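Can a Machine Fold Your Jeans Yet? Clelska Shop Finds Out

January 21, 2026

If you have ever stood over a heap of clean laundry at the end of a long day and wished somebody else would deal with it, you will have some sympathy for the folks at Foltareo, the small automation company that moved into the old shoe warehouse in Clelska last November. They have been wishing the same thing, out loud and with a payroll, and this week they opened their doors to neighbors who wanted to know how far along they are.

The short answer is that the towels are going pretty well. The long answer took most of an afternoon and two pots of coffee, and I was glad to stay for all of it.

Foltareo builds machines meant for chores, both the kind done at home and the kind done in the back rooms of shops. Its first customer is Draten, the discount clothing store on the county road, where customers unfold things all day and the staff fold them again after closing. (Anyone who has worked retail will be nodding right now.) Draten has let the company set up a folding table in its stockroom, and on a good evening the arm there gets through nearly 1000 pieces of flat stuff, meaning dish towels, pillowcases and washcloths, before the lights go off.

Flat stuff is the key phrase. A towel has four corners and it looks much the same from either side. T-shirts are harder, and the arm still drops a sleeve now and then or folds one shirt inside another. The store manager told visitors that her crew checks every stack before it goes out on the floor, and that she has not cut anybody's hours and doesn't plan to. She did say the crew is happy to be done with washcloths, and I believed her.

Then there are pants. Denim is heavy and stiff in some places and floppy in others, and a leg can be doubled under where you would never think to look for it. A person sorts that out without a thought, with a shake and a tug. The machine has to work out which end is the waist, find something worth grabbing, and keep hold of it while the rest of the garment swings around. Foltareo's people say that a single pair of jeans takes their best arm 6 minutes on average, and that a fair number of those tries finish with a lump instead of a fold. My grandmother would have sent it back to do over.

To teach the arms better habits, the company has people do the chores first, using grippers held in the hand, in ordinary bedrooms and at ordinary beds. The idea is that a machine that has only ever seen a clean lab table will be lost the minute it meets a comforter.
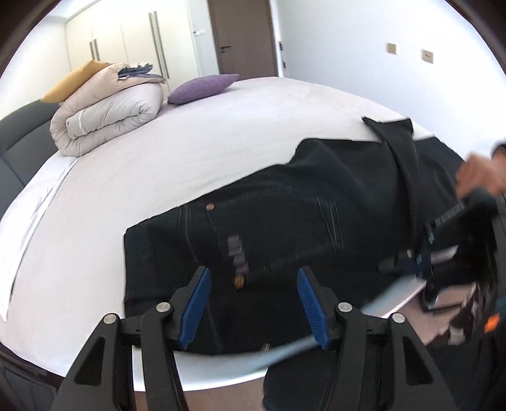 The company would like to have 20 homes taking part by the end of spring, and it is looking for households in Clelska and the Picard neighborhood across the river. Tidiness is not required. One of the engineers told me she would sooner have a messy room than a neat one, and I very nearly gave her my address on the spot.

There is some history behind all this that older readers may remember. Back in 1993 the commercial laundry in Picard brought in a sheet-folding machine as big as a delivery truck, and people drove over just to watch it through the window. It did one job, and it needed two people feeding it the whole time. What Foltareo is after is a good deal smaller and a good deal fussier, something that could roll up to a bed and cope with whatever has been left on it.

So, will there be one in your house by next Christmas? The company wouldn't promise that, and I appreciated hearing it said plainly. They expect the Draten stockroom to move on to T-shirts full time this summer, with jeans to follow whenever the jeans are ready. Households that want to sign up can stop by the warehouse on weekday mornings and use the side entrance, as the front door sticks.

COMMENTS (4)

laundrydaylois: Six minutes for one pair of jeans! My teenager takes three weeks, so sign us up.

picardporch: I remember that sheet folder. My aunt worked there and she said it jammed every time it rained.

R.T.: Call me when it can do a fitted sheet. I can't do one either.

backroomblues: I fold at a different store and would love to hand off the washcloths, but I'd want to hear from the crew at Draten as well as the manager. Any chance of a follow-up?

Contact the newsroom | Copyright 2026, all rights reserved | Back to top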